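Stop Throwing Out the Good Towels

Mumden closed its textile drop-off in September, and the town has been arguing about it ever since. I think the closing was a mistake, but I also think the drop-off let a lot of us avoid a harder question. We own too much cloth, and we replace it too soon.

The town's reasoning was about money. Running the site cost more than the resale brought in, and much of what people left there was too stained to sell. The nearest option now is in Willulden, and few people will drive that far with a bag of old towels. They will put it in the trash.

I went through my own linens last month. I had towels from gyms, from hotels, from relatives who had moved. Most of them had plenty of life left. I had simply stopped seeing them.

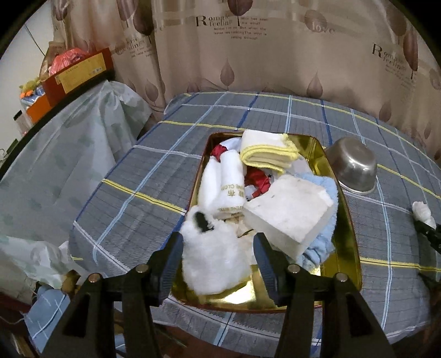
What a towel is for

A towel dries things. It does that job when it is faded, when the edge is coming apart, and when it doesn't match the one next to it. Stores would like us to think of towels as decor with a season, and the sale flyers from Ostside push that idea every few weeks. I have fallen for it more than once.

Bedding is the same. A plain checked sheet does not go out of style, and a small hole can be closed with a needle in the time it takes to order a new set. My mother patched sheets until the patches needed patches. I would not go that far, but I would go further than most people do now.
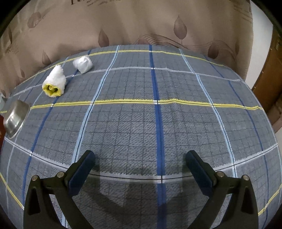 Checks and stripes wear well.

I don't blame anyone for wanting new things. Some people have allergies, some have small children, and some have had the same set for 20 years and are sick of it. But the town could help the rest of us with 3 hours of mending help a month at the library, and a shelf where clean linens can be left and taken. Neither needs a building of its own.

If the council wants to reopen the drop-off as well, good. I would use it less than I used to.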